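**Prillix** is a folk and electronic music duo formed by the Scottish fiddle player Effie Strachan and the Czech producer Eduard Kolář. They have released two albums on the small label Firard and are known for long, slow pieces in which the fiddle is recorded very near and the electronic parts stay quiet.

## History

Strachan grew up in a family of dance musicians and played in ceilidh bands from the age of 17. Kolář studied organ before he moved to synthesizers. The two met in 2000 at a summer course for arrangers, where they were put in the same group by the teacher, Vratislav Krajčí. They wrote one piece there, "Parry", and it later became the opening track of their first album.

For several years they worked by post, sending each other discs with unfinished parts. Kolář has said that he still prefers this method, while Strachan finds it too lonely. The first album, *Hitcombe*, contains 32 short tracks, many of them under one minute long. It sold slowly, but it was played often on late evening radio and brought them their first invitations to festivals.

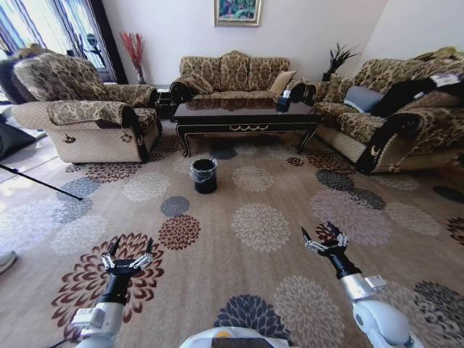 **Brno, January** – The duo began work on the second album in this city, with the singer Žofie Kratochvíl as guest on three songs. The recording took 22 days. Kratochvíl sings in Moravian dialect, and the texts were translated for the booklet by Shona Nisbet, who also plays harmonium on the last song. The album was named *The Lower Field* and is generally considered more melodic than the first one.

## Style

The music of Prillix is built mostly on drones. Strachan tunes the fiddle lower than usual, and Kolář follows her tuning by ear, so the pitch can differ a little from one concert to another. Rhythm is rare in the early pieces. On the second album there are simple drum patterns, taken from the strathspey and from Moravian wedding dances.

On stage the duo plays without a break between pieces – the audience normally claps only at the end.

## Discography

- *Hitcombe* (Firard)
- *The Lower Field* (Firard)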